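Hadari Dining Table: Assembly and Care
Section 4. Oiling the table top

The Hadari table top leaves our workshop in Bukoseck with one thin coat of oil. This coat protects the wood during the transport, but it is not enough for daily use. Please oil the top before you put the table in service, and repeat the work when the wood starts to look dull or feels rough under the hand.

4.1 What you need

Starkine table oil, clear (80 ml bottle, supplied in the box with the screws)
Fine sanding pad, supplied
Cotton cloths without fluff, not supplied
Thin gloves
Old newspaper or a sheet for the floor

The supplied bottle is enough for two coats. If you have ordered the Barbosa extension leaf, there is a second bottle packed together with the leaf. Do not mix our oil with oil of another maker in the same coat.

4.2 Preparing the top

1. Choose a room with good air and no direct heating. Close the door to children and animals until the top is dry.

2. Take everything off the table. Wipe the top with a cloth which is slightly damp, and let it dry completely. In October and the colder months we advise to leave it until the next morning.

3. Sand lightly with the supplied pad, always in the direction of the grain. Use the weight of the hand only. Do not sand across the grain, as the scratches will become visible when the oil is on.

4. Remove the dust with a dry cloth. Dust likes to stay in the joints and under the edge, so wipe there two times.

Note: If you find a stain from wine or coffee, treat it now according to Section 5. After oiling it is much more difficult.

4.3 Applying the oil

5. Shake the bottle well. Pour a small quantity on the cloth, never directly on the wood.

6. Spread the oil in long movements along the grain. Start at one short end and work to the other. Do not forget the edges.

7. Wait 20 minutes. Then take a clean cloth and wipe away all the oil which the wood did not drink. The surface must not feel sticky.

8. Let the top dry overnight and repeat steps 5 to 7 for the second coat.

CAUTION: Cloths with oil can catch fire by themselves when they lie folded or in a heap. Put them in water directly after use, then spread them flat outdoors to dry before you throw them away.

CAUTION: Do not turn or carry the table while the oil is fresh. For carrying, two persons are always needed, see Section 2.

4.4 Checking the result

9. When the second coat is dry, look at the top from a low angle, with the light coming from one side. Places with too little oil look matt, and places with too much oil look like a glossy skin. Please check also along any seam in the wood. A strong light makes pale wood look almost white where it falls, and this is not a fault of the oil. Move the lamp and look again before you decide to add more.

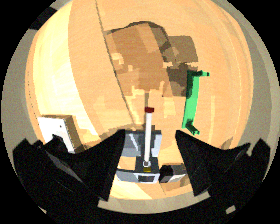 10. If you find a matt place, put a little oil there with the corner of the cloth and wipe it after the same waiting time. If you find a glossy place, rub it with the sanding pad and a few drops of oil, then wipe dry.

For questions about this section, please write to Cremilda Cavalcanti at customer service and mention the number printed on the label under the table.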